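Two-arm cell for PC teardown and memory install: who is allowed inside the line, and when?

Posted in Shop Automation > Safety and Good Practice
23 Jun 2025
Viewed 3211 times

Skultia

We are setting up a bench cell that works on used desktop towers. Two arms share one table. The case lies on its side with the panel off, one arm handles memory modules between a fixture and the board, and the other is meant to steady the case and later pull drives. A person loads and unloads the computers by hand.

Both arms were sold to us as collaborative. The dealer told us that means no fence and no paperwork. Our insurance contact wants a written risk assessment before we run it with anyone standing at the table. I have read parts of ISO 10218 and ISO/TS 15066 and I am stuck on how much of it applies to something this small.
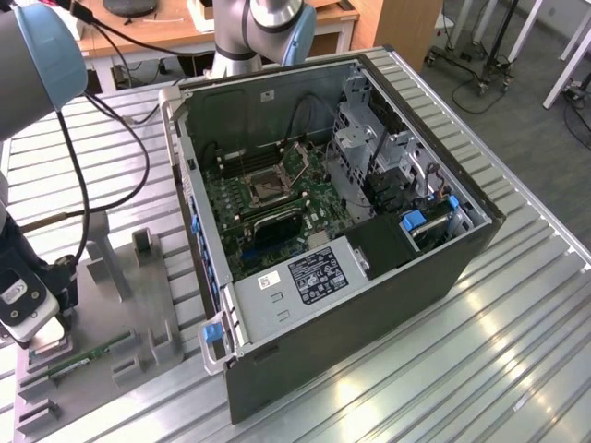
The table with a tower loaded. Gripper and memory fixture at lower left.

What I need to know:

Does "collaborative" on the arm cover the whole cell, or do we have to assess it ourselves?

Can the operator reach in to reseat a module while the arms are paused, or does it have to be a full stop?

Is there a normal rule for static protection when a gripper is handling the memory? We have wrist straps for people and nothing written for the robot.

The machines come in with the power cord already removed at receiving. We don't open the power supplies. We process 24 towers in a shift and would like to get more out of it, but speed is not the main issue right now. The floor behind the table is carpet and I can't change that until the lease is up.

Balaskas

The arm is not the cell. The arm maker can only speak for the arm. Once you put a gripper on it, give it a part to hold and bolt a fixture under it, somebody has to assess the whole thing as it will be used. In most shops that somebody is the integrator. If you built it yourselves, you are the integrator, and the dealer is wrong about the paperwork.

Get the 2025 editions of ISO 10218. Part 1 is about the robot and Part 2 is about the application and the cell. The contact limit material from TS 15066 was brought into Part 2, so if you start there you are not working from two documents. If you are in the US, look at the R15.06 version as well. Buy the real text. The summaries floating around leave out the tables.

For a cell like yours I would write the assessment by task. Ours had loading a case, unloading a case, clearing a dropped part, teaching points, cleaning the table and changing fingertips. For every task, write down which body part is near what, how fast the arm could be going, and whether the person could be pinned against something that does not move. That last one is where small benches get into trouble. A hand hit in open air can move away. A hand between a gripper and a fixture post cannot, and the allowed pressure for hands does not help you much if the edge is narrow. Look at yours with that in mind. You have upright holders close together and a metal case with open edges beside them.

Things that helped us:

Round over every fixture edge a hand can reach, including the tops of the posts.
Set a reduced speed for the last part of each downward move.
Keep the two arms in separate zones in software, and use a safety-rated zone if the controller has one. An ordinary program check is not a safety function.
Wire both arms to the same emergency stop. One button must stop both. Test it with both moving.
Dress the cables so a loop can't catch on the case or on someone's sleeve. I see one hanging down over the table in your photo and I would tie that up before anything else.

On reaching in, a program pause is not enough. A paused program can be resumed by someone at the pendant, or by a signal you forgot you mapped. You want either a protective stop that is monitored and holds while the person is in there, or the arms powered down. For a quick reseat, a monitored stop with a deliberate reset outside the reach area is what most people use. For anything where both hands and your head are over the table, follow your lockout procedure. In the US that is 1910.147, and the exception for minor servicing is narrower than people think.

Also account for stored energy. Check whether your gripper holds or drops its part when power goes away. Put the answer in the assessment, whichever it is.

killano_bench

Agree with most of that. Adding the static part, which got skipped.

The document to look at is ANSI/ESD S20.20, and for the machine side there is SP10.1, which covers automated handling equipment. The short version is that every conductive thing near the board needs a path to ground, and anything insulating that touches or comes near it should be replaced, or dealt with using an ionizer.

Do not assume the table is grounded because it is aluminum. Anodized extrusion has a coating that does not conduct well, so a clamp on the outside may be doing nothing. If yours is anodized, scrape or use a proper grounding washer and then measure. Same thing with the fixture plate. If the holders are printed, ordinary filament is an insulator and will hold a charge. Dissipative filament exists, but measure it after printing, it varies by batch and by settings.

Fingertips are the one people miss. I can't tell what your white ones are made of from here. Find out. If it's regular plastic or silicone, swap to a dissipative material before you handle memory you plan to resell. Check resistance from the fingertip to ground with the arm in several poses, because a joint bearing can read fine standing still and open up when it moves.

Your operator on carpet is a problem too. A dissipative mat with a ground cord, plus the wrist strap, and log the strap test at the start of each shift. We keep ours on a clipboard at the bench. An auditor went through 9 of our sheets and found two with no initials, so look at them now and then.

One handling rule that's not in any standard I know of: if the CPU socket is open, cover it before the arm goes over the board. The pins bend if anything lands on them and you won't find out until somebody tries to boot it. A plastic socket cap is cheap.

Skumville

you dont need all this for a memory stick. we have run one arm on a bench for more than 100 cases, no fence, nobody hurt. put tape on the floor and a sign. cobots stop when they bump you, that is the point of them

Replies to this answer:

Balaskas: They stop when they measure a force over the setting, after contact. That setting has to come from somewhere, and the assessment is where it comes from. Tape is fine as a reminder but it does not count as a safeguard.

Skultia: Thanks. We are buying Part 2 and I have started the task list. Cable gets tied up tomorrow. The gripper question I will have to test, the manual only covers the default fingers. I'll post the stop test once we have run it with both arms moving.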